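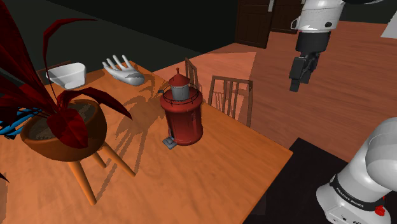 The red lighthouse container and a potted plant on the wooden table.

Economy & Markets | Progress reports
3 min read

To: Nadja Schwaiger, Amrani Fund
From: Radwa Badawi, Flikberg household borrowing study

We have had a really good stretch since the September note! The survey of small borrowers in Flikberg closed with 455 completed interviews, well ahead of what we promised you, and the answers on variable-rate loans are far richer than I dared hope. People kept talking after the last question (one baker went through her whole loan book with us).

The Triretti credit union has agreed to share its arrears figures by loan type, going back 13 quarters. We can now set what people tell us about missed payments beside what the lender recorded, and the first match looks very promising.

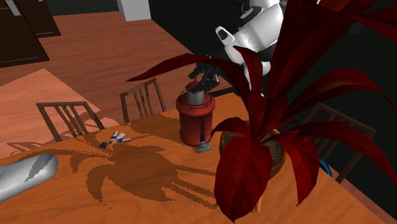 Red-leaved plant on the tabletop.

One delay to report. Rarkness, the second lender, still wants its lawyers to read the data agreement, so eight of the planned branch comparisons are on hold. Spending is within budget, apart from a small overrun on interpreters, which I would like to cover from the travel line if you approve.

Next up is the rate-rise model, running through 2028. A first draft of the chapter on refinancing will reach you with the next report.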